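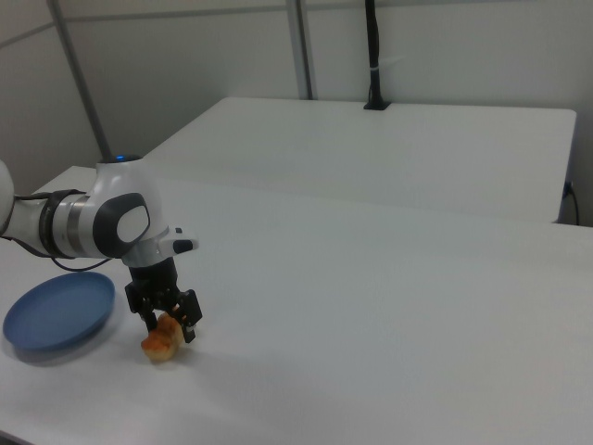 A Saturday at the Clerncombe Book Fair

I went to the Clerncombe book fair for the first time this year, after three years of telling my reading group that I would go. The fair is for small publishers of suspense, fantasy and strange fiction, the kind of novels which you do not find in the airport. It is held in the old grammar school, and you pay 4 pounds at the door. They give you a paper bag and a map. The map was wrong about the stairs, so I saw the chemistry corridor twice.

I arrived at ten in the morning, when the tables were still being filled. There were 55 publishers on the list, many of them one person with a suitcase. I had decided before to buy only four books. I bought nine.

The Calloway table

My first stop was Calloway, because I have read their paperbacks since I moved to this country and they helped my English more than any course. Phyllis Haslam started the press in her dining room and she still reads every manuscript herself. I asked her what makes her stop reading. She told me: "When somebody wakes up in the first line." Then she looked a little guilty, and showed me a novel from her own list which begins in exactly this way. She said the second line was very good.

Calloway prints 300 copies of a new title and waits. If they are sold in the first year, she prints again. The covers are all made by the same person, with one color and one black drawing, and on the table they looked very handsome together. I took "The Salt Ladder" by Yee-man Lau, about two sisters who inherit a lighthouse and a debt. I am now in the middle of it. The beginning is slow, with too much weather, but after the funeral chapter I missed my bus stop.

The reading in the gym

At noon there was a reading in the gym, with Yee-man Lau and Patricio Moya. The sound was not good. When a person walked on the wooden floor you lost half of a sentence, and people walked all the time. Lau reads very quietly and does not look up. Moya is the opposite. He read the chase through the flooded market from his trilogy and did all the voices, also the dog.

Afterwards there were questions. A man in the front row wanted to know if an orphan as a hero is not a little used up by now. Moya answered that a parent in a thriller is always phoning at the wrong moment, and that he had tried it with a mother in the first draft and she solved everything by page 200. Lau said she had never noticed that her heroines have no parents. She wrote something in her notebook after this, and I would like to know what.
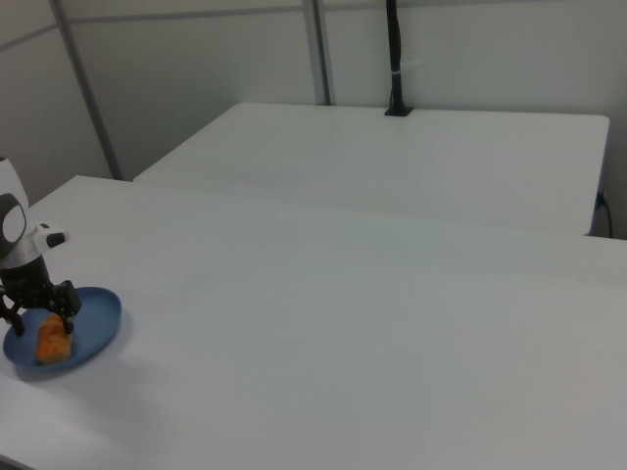

The gripper with its fingers open over a blue plate.

Translations upstairs

The first floor was for translated books, and for me it was the best part. Ferdinand Pichler has a small press with the name Zarkby, and he publishes mountain stories: monks, avalanches, people who have gone away from the world and are fetched back. He had a long explanation of why a hero in exile must come home before the middle of the book. I did not agree. In my favorite one from his table, "Winter Office", the man comes home on the last page, and the whole tension is that you wait for him.

Next to him was Araceli Nieto, who translates from Spanish. She talked with me for a long time about nightmares in fiction. In Spanish, she said, she can keep a dream in one long sentence, but English readers get tired and want a full stop. For the novel "Ulemum" she fought with her editor over one sentence of a page and a half. She won, and it is on page 88 if you want to check. I read it standing at the table and did not get tired.

Practical notes

The coffee was in the library and was finished by two o'clock. Bring cash, many tables do not take cards. The second-hand boxes are in the bicycle shed, and you should go there early – when I came, there were mostly third volumes left. The train back goes once an hour, and the walk to the station is uphill, which with nine books I noticed.

I will write separately about "Winter Office" when my husband gives it back.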